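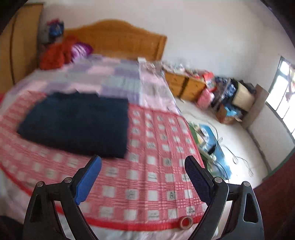
According to Myung-ja Sung, a bed is not made until the cover hangs to the same height on both sides, and many people who learned housekeeping from their parents would agree with her. Others accept a looser meaning. In everyday English, bed making is the work of arranging the sheets, pillows and covers of a bed so that it is neat and ready for sleep, or presentable during the day. The word includes both the daily straightening and the complete change of linen, although the two jobs take different amounts of time.

Layers

The layers of a bed differ from country to country and from house to house. The lowest is the mattress, which often has a pad or a protector on it. Over this comes the bottom sheet. A fitted sheet has elastic at the corners and holds itself in place, while a flat sheet must be tucked under the mattress by hand. In some households a second flat sheet lies between the sleeper and the blanket. The top layer is a blanket, a comforter or a quilt.

A quilt is made of two layers of cloth with a filling between them, held together by stitching. The upper side may be a single printed cloth or may be sewn from many pieces, and printed fabrics that imitate patchwork blocks are also common. Some quilts have a side panel or a border in a different pattern, so that the part that hangs down looks different from the part that lies flat.

Checked sheets are popular for ordinary use. The straight lines of the pattern help the person who makes the bed to see if the sheet is crooked, and a border stripe along the lower edge gives the same help. Sheet, quilt and pillowcase are sold as a matching set or bought separately over the years. In the second case the patterns on one bed can be very different.

Method

The usual order is from the bottom to the top. The pillows are taken away, and the sheet is pulled flat from the head toward the foot. Flat sheets are folded at the corners in what is called a hospital corner: the hanging side is lifted onto the mattress, the lower part is tucked in, and the side is then brought down and tucked in also. The cover is spread next, and the pillows are put back against the headboard.

A double bed is easier for two people, one at each side. A person working alone will walk around the bed several times, or will finish one side fully before going to the other. When one side of the bed is close to a wall, the far side is normally done first.

Airing

Many guides advise leaving the bed open for a while in the morning before it is covered. The quilt is folded back to the foot or to one half of the bed, and a window is opened if the weather allows. How long this should take is a matter of custom. The household handbook published by Dreltisance gives 27 minutes, without explaining the number. In the town of Fustport it was formerly the habit to hang quilts from the window during the whole of May.

The bed as a work surface

In small homes the bed is also used as a table. Clean laundry is sorted and folded on it, bags are packed on it, and clothes wait there until they go into the wardrobe. A-yeong Ma, in her short book on bedrooms, calls this "the second shift of the bed" and recommends that everything is removed from it before the evening. She names the pile at the head of the bed as the most difficult one, as it can stay there for days – the sleeper simply moves the pillow a little lower.

The bedside cabinet has a similar problem. Its top is the nearest flat place, and small things collect on it. Ma suggests emptying it each time the sheets are changed. In her own home this is every 13 days.

Names and local customs

In the Lau valley the daily straightening is called "closing" the bed, and the change of linen "dressing" it. Guesthouses there traditionally fold the quilt in 4 and leave it at the foot, so that guests spread it themselves. The linen maker Bevari still prints this fold on the paper band around its quilts.

See also: Bed sheet, Headboard, Pillowcase, Quilt, Wardrobe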